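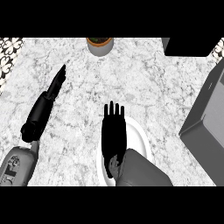
*Vista superior da bancada simulada, com dois braços robóticos, um prato branco oval e um pequeno vaso com planta.*

**Brirkamby, 17/02/2026** - A turma de robótica aplicada da Escola Técnica de Brirkamby iniciou a fase de simulação do projeto Drekix, dedicado à manipulação de objetos domésticos com dois braços. Participam 34 alunos, que trabalham em pares.

O ambiente virtual reproduz uma bancada de cozinha em mármore. Um dos braços termina numa ferramenta preta de ponta estreita; o outro, numa mão robótica de dedos longos. As trajetórias são programadas separadamente e depois sincronizadas.

O exercício base consiste em aproximar a mão do prato, estabelecer contacto com o rebordo e deslocá-lo sem colidir com o segundo braço. Cada tentativa tem um limite de 30 segundos. São registados a posição das juntas, os contactos e o tempo de execução.

A avaliação intermédia incide sobre a repetibilidade do movimento e a documentação do código - o tempo de execução serve apenas para desempate. Os trabalhos selecionados serão apresentados em agosto, no encontro escolar de automação de Velton, na categoria Kiều, reservada a projetos em simulação.

O regulamento da categoria e as fichas técnicas dos exercícios podem ser consultados na secretaria da escola.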